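How Does a Push Button Work?

Doorbell. Elevator. Crosswalk. You push buttons all day long and probably never think about them. So let's think about them!

Start with the word CIRCUIT. A circuit is a loop. Electricity goes out, does a job (lights a lamp, rings a bell), and comes back. Break the loop anywhere and everything stops. No light. No ding dong.

A push button is a gap in the loop that you can open and close with your finger.

Inside there are little pieces of metal called contacts. In a doorbell button they sit apart. Push down, they touch, loop closed, ding! Let go and a spring pushes the button back up. Gap again. Quiet.

Some buttons do it backwards. The contacts touch untill you push, and pushing STOPS the machine. Lots of stop buttons work like this.

And some buttons stay down. Push once for on, push again for off. Try a desk lamp and listen for the click.

Buttons for big machines get pressed over and over, maybe 100 times before lunch. So they are built tough, and usually in parts. A head that you press. A part behind it where the wires go. If one part wears out you can swap just that part, no need to buy a whole new one. Smart.

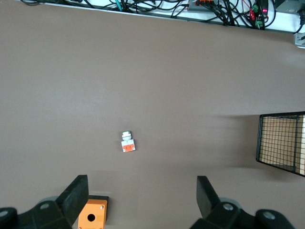 A small push button, not very big is it? The ribbed gray part is the head.

Words to know
Circuit: a loop for electricity
Contact: metal that touches to close the loop
Spring: pushes the button back up

Try it! Walk thru your house and find all the buttons you can. Which ones pop back? Which ones stay down? Make two lists. Dont press anything on the stove without a grown-up.

Written by Gizella Fodor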